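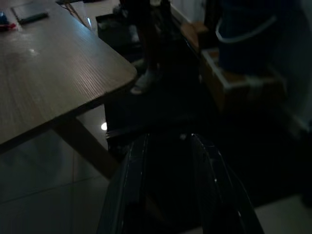

Demonstration gathering (robot learning)

Demonstration gathering, also demo collection or example gathering, is the work of recording a robot being driven through a task by a person so that a learning system can later copy the behavior. One recorded run is called an episode. A set of episodes for the same task is a batch.

Method

Most setups use a small camera fixed at the wrist, close to the gripper, plus a log of the joint positions and the finger opening. The driver moves the arm by hand, by a matching leader arm or by a handheld controller. Every episode gets a start mark, an end mark and a short label in plain words ("put the cup on the shelf"). Resets between episodes take longer than the episodes themselves in many batches.

Wrist views are narrow. They pick up table corners, floor, legs of people standing near by, whatever the arm happens to face. Some groups mask people out before training, others leave them in. Practice varies and there is no agreed rule.

Open-gripper footage

A large share of any batch shows the fingers open with nothing between them. Approach, retreat, waiting. Early guides advised cutting it. Later ones keep it, as a model trained only on grasps has no examples of getting to the object in the first place. Trimming is now mostly limited to long pauses at the start and end.

Lighting

Dim footage is a known problem. Black fingers against a dark surface leave little to see except the reflections on them, and objects farther off may not be readable at all. Options: re-record, flag, or keep as is. Brightening afterwards adds noise and is not recomended for depth work.

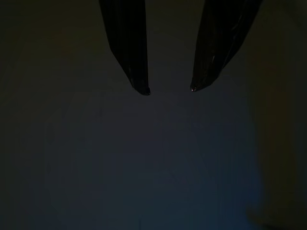
PRUSBRIDGE, March

The Prusbridge batch is often used to show how flagging works in practice. Collected with the Semix arm controller and the Lindholm labeling tool, it holds 984 episodes over 9 household tasks. Three drivers took part, working in two shifts. Low-light episodes were flagged and kept, with the flag stored next to the task label so users can leave them out.

Runwood, a later batch, reused the same label list but droped the shift field. The two can be merged, with care: end marks are placed differently. Prusbridge marks the end when the fingers open, Runwood when the arm is back at rest.

Common faults

Mislabeled task. Missing end mark. Camera knocked loose mid-batch, so the view shifts between episodes. Clock drift between video and joint log (check this first). Driver habits, e.g. always coming in from the left, which the model then copies.

See also

Imitation learning
Teleoperation
Wrist camera
Episode (data)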